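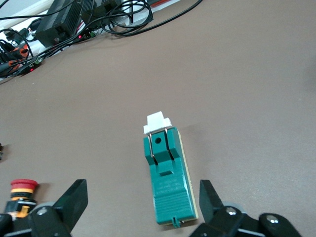 Teal relay or switch block with a wire clip – anyone know these?

fuse_and_fern
Posted 2025-05-05
I am so happy with this thing and I don't even know what it is! It came in a mixed box of panel parts, and I've been turning it over in my hands all evening. Teal plastic body, white stepped cap on one end, thin wire clip that hugs both sides. There's molded text on the face, but it's so faint I can't get a word out of it. The box had a Skakley packing slip, part 188, which may belong to something else entirely. Any guesses?

ohmsweetohm
Ooh, nice one. My first thought is a contact block for a panel push button. The white part would be what the button pushes on. The old Dramo boards at my last job were full of blocks that shape, though ours were gray.

tinbench
I don't buy contact block. That wire loop looks like a retaining clip to me, and the ribbed part at the other end is where your thumb goes when you pull it out. I'd say it's a plug-in piece and the socket is missing.

ohmsweetohm
Plenty of contact blocks have ribs too. You still have to get them off the rail somehow.

tinbench
Sure, but with a bail like that? Every one I've pulled had a plastic lever.

fuse_and_fern
Loving this already. Would the little tab at the ribbed end settle it? And does the cream strip down the side mean it's two pieces? I don't want to pry on it if it's going to crack.

marlow_switchgear
Don't pry! I cracked one of my Fuvurero blocks that way in January and I'm still sore about it. Put a meter on it first, if you can find terminals to touch. Then press the cap very gently and see if anything changes. If it won't move, leave it alone.

ohmsweetohm
Good plan. Try a pencil rubbing for the text too – thin paper, soft lead, light strokes. Works great on shallow molding.

tinbench
Or flour. Brush it in, wipe the top off, tilt it under a lamp.

marlow_switchgear
Please no flour near the openings.

tinbench
Fair. Chalk on the text only, then.

fuse_and_fern
Pencil rubbing it is! I'll check the Swanson catalog at work too – 196 pages and half of it is switches. Back tomorrow with whatever I find.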